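Dryer thread. A Deveck condenser dryer showing "empty tank" with an empty tank is usually a stuck float. Lift the tank out, rinse it, check the float moves freely.

2/ Still showing? Clean the pump sump. Lint collects under the float switch there.

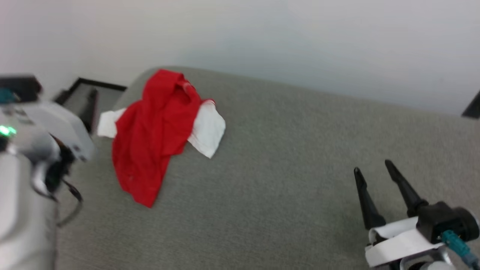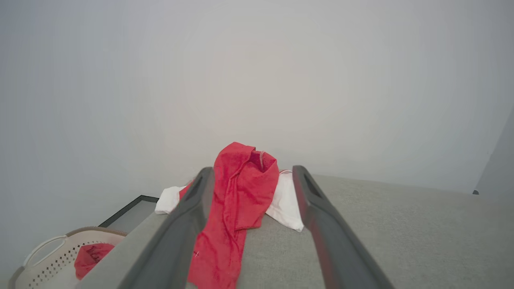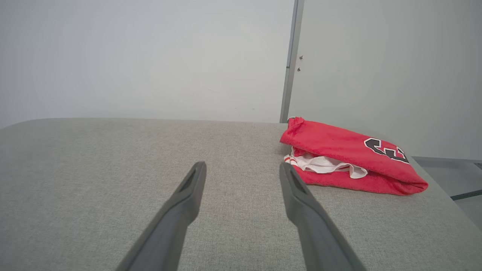
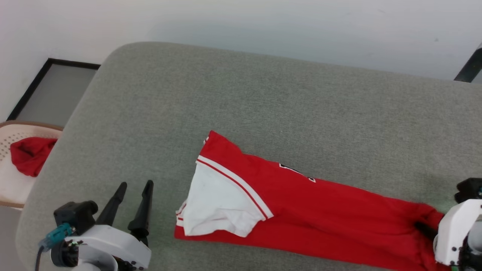 8 posts · 1 min read · 2,871 views

3/ Heats but won't tumble: belt. Turn the drum by hand with the plug out. No resistance means it has snapped.

4/ Kobe Van Leeuwen asked about the Vamance belt. It fits, but seat it ribs down on the drum.

5/ Condenser unit: rinse monthly from September, under the tap, fins downwards. Drain before refitting.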